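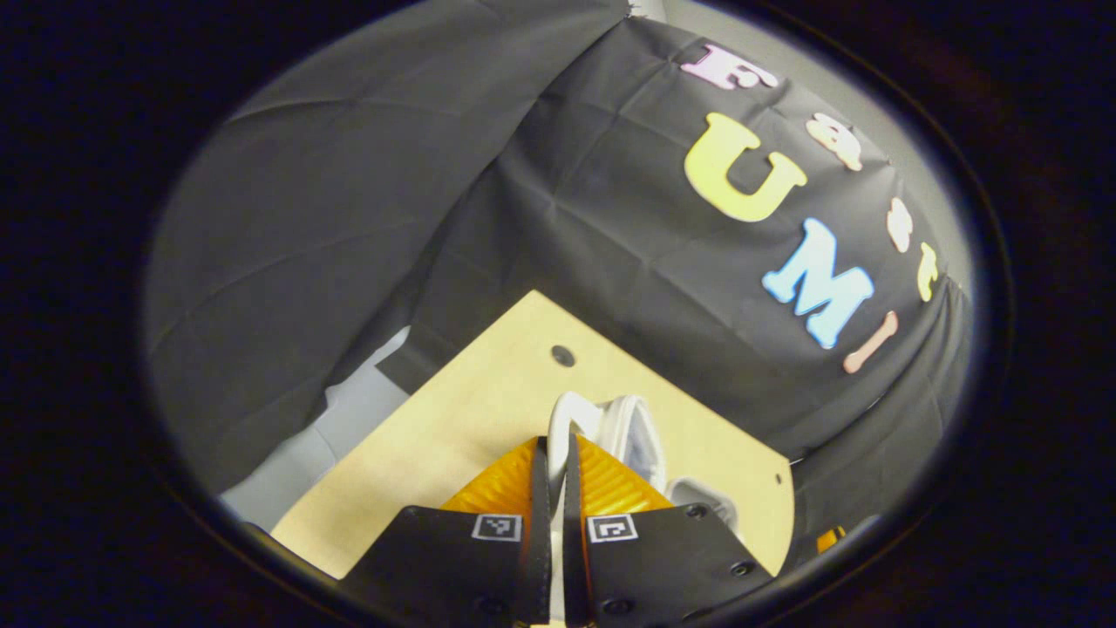
Manipulation Studio, Week 4: Gripper Handling and Demonstration Recording

Work in pairs at your assigned bench. Each pair records 21 demonstrations with the hand-held gripper; label every file with bench number and trial number.

Before recording, check that both fiducial markers on the fingers are clean and unobstructed. Marker spacing is used to estimate finger opening, so a smudged or shadowed marker invalidates the trial. Close the fingers fully once at the start of each file.

Approach soft objects slowly. Release fully before withdrawing.

Upload to the Losmont drive by July 5, 2019. Late files lose 2 marks per day. Queries on labelling or calibration go to Veronica Sima.

Reading: Patwary notes, section 2.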